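Ma cartouche, mon assembleur et moi

J'ai passé l'hiver à modifier un jeu sorti quand j'avais neuf ans, et je ne m'en remets toujours pas. Tout a commencé en janvier, un soir de grippe, avec une vieille console portable retrouvée chez mes parents et une envie idiote : changer le nom du premier village de Vikell. Juste le nom ! Je me disais que ça prendrait la soirée.
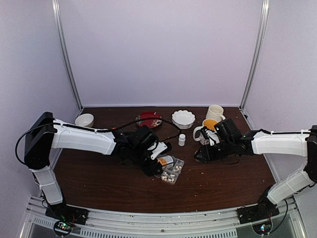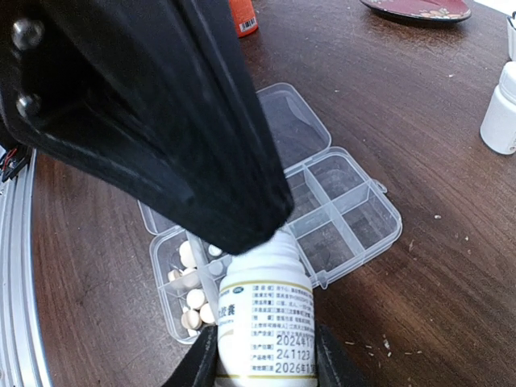
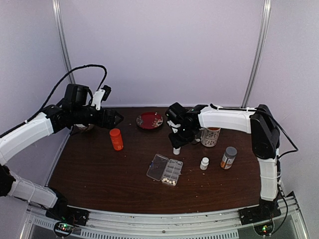 Vikell, pour ceux qui n'ont pas eu la chance de grandir avec, c'est un jeu de rôle en quatre nuances de gris, avec des combats au tour par tour, une musique qui boucle toutes les vingt secondes et un marchand de lanternes qui vous arnaque dès la deuxième maison. Je l'ai fini quatre fois enfant. Je croyais le connaître par cœur. J'avais oublié à quel point les textes français étaient mal fichus, avec leurs phrases coupées au milieu et ce fameux « Tu as trouver une clef » qui m'a sans doute coûté quelques points en dictée.

Donc, le village. J'ouvre le fichier du jeu dans un éditeur hexadécimal, je cherche le nom, rien. Évidemment : les lettres ne sont pas codées comme sur un ordinateur normal. Chaque caractère correspond à une case dans une table de dessins, et le A du jeu n'a rien à voir avec le A de mon clavier. Il faut reconstruire la table à la main, en modifiant une valeur, en relançant, en regardant quelle lettre a changé à l'écran. J'y ai passé deux soirées. À la fin je lisais les octets presque couramment, et ma femme me parlait avec la douceur qu'on réserve aux convalescents.

Le nom d'origine faisait sept lettres. Le mien en faisait neuf. Vous voyez venir le problème ? Moi pas. J'ai écrasé les deux octets suivants, et tous les habitants du village se sont mis à parler en tuiles d'herbe. Un monsieur près du puits me disait une haie. C'était plutôt joli, mais on ne pouvait plus sortir de la boîte de dialogue.

C'est là que j'ai découvert Sturnex. Il s'agit d'un désassemblage complet du jeu : des gens patients ont repris le programme octet par octet pour en refaire du code source lisible, avec des étiquettes, des commentaires, et parfois un petit mot d'agacement laissé au milieu d'une routine. On télécharge le tout, on modifie ce qu'on veut, on assemble, et le jeu ressort tout neuf. Les adresses se recalculent toutes seules. Mon village pouvait enfin porter neuf lettres !

Enfin, en théorie. Parce qu'avant d'assembler quoi que ce soit, il faut installer l'assembleur, et avant l'assembleur un environnement, et avant l'environnement un gestionnaire de paquets qui réclame une version de Python que je n'avais pas – ou plutôt que j'avais, mais rangée dans un dossier où personne n'allait la chercher. J'ai suivi le guide ligne par ligne. À l'étape 14, la conversion des images plantait avec un message de trois mots. J'ai désinstallé, réinstallé, redémarré, changé de dossier. Le coupable était un accent dans mon nom de session. Un accent aigu, sur une lettre que je porte depuis ma naissance.

Si vous tentez l'aventure, créez un dossier tout bête à la racine du disque, sans espace ni accent. Et faites une copie propre des sources avant de toucher à quoi que ce soit. J'ai appris ça le soir où j'ai remplacé le mot « lanterne » partout dans le projet, y compris dans le nom des fonctions. L'assembleur m'a renvoyé 700 erreurs. J'ai éteint l'ordinateur et je suis allé faire une soupe.

Une fois que ça marche, par contre, quel bonheur. Le premier assemblage réussi m'a fait lever de ma chaise. On tape une commande, quelques lignes défilent, un fichier apparaît, et dedans il y a votre village, avec votre nom, et le monsieur du puits qui a retrouvé l'usage de la parole. J'ai corrigé la clef « trouvée » dans la foulée. Puis les autres fautes. Puis je me suis dit que le marchand de lanternes pourrait être un peu plus honnête, et j'ai baissé ses prix, qui étaient à 600 pièces dans la version d'origine (une fortune, à ce stade du jeu !).

C'est le piège, d'ailleurs. On vient pour un nom et on repart avec une liste. J'ai voulu ajouter une maison, il fallait une carte. J'ai voulu une carte, il fallait un éditeur. J'utilise Getgate, un petit outil gratuit et assez laid qui affiche les niveaux sous forme de grille et qui se ferme sans prévenir quand on clique trop vite dans le coin supérieur droit. On s'y fait. On enregistre toutes les deux minutes et on évite le coin supérieur droit.

La place, en revanche, ne se négocie pas. La mémoire de la cartouche est découpée en banques, et celle des dialogues du premier chapitre était presque pleine : il me restait 3096 octets. Ça paraît énorme quand on écrit « Bonjour ». Ça l'est beaucoup moins quand on a décidé de donner une histoire personnelle à chaque pêcheur du port. J'ai raccourci, j'ai supprimé des adverbes, j'ai fait taire un cousin. Je n'ai jamais écrit aussi serré de ma vie, et je pense à certains collègues à qui une banque de mémoire ferait le plus grand bien.

Pour les questions, je traîne sur le forum Acuña, qui a l'air abandonné depuis quinze ans mais où l'on vous répond en vingt minutes, même à deux heures du matin. Les réponses sont sèches. On vous demande votre message d'erreur complet, votre version, et ce que vous avez modifié depuis la dernière fois que ça fonctionnait. Au début je me vexais. Maintenant je pose les mêmes questions aux nouveaux, sur le même ton, et j'en ai un peu honte (un peu seulement).

J'ai fini par copier ma version sur une cartouche réinscriptible pour l'essayer sur la vraie console. Le son grésille, l'écran est si sombre qu'il faut se coller à la fenêtre, et le troisième combat rame affreusement dès que deux ennemis attaquent ensemble. Sur l'émulateur, tout passait très bien. J'ai donc rouvert la routine d'affichage, que je m'étais juré de ne jamais regarder, et dont le commentaire d'en-tête dit simplement « bon courage ».

J'y suis toujours. Hier soir j'ai gagné une image par seconde et perdu les ombres sous les personnages, qui flottent maintenant au-dessus du sol. Le village, lui, a encore changé de nom. Il en fait onze, cette fois, des lettres, et la dernière dépasse du cadre.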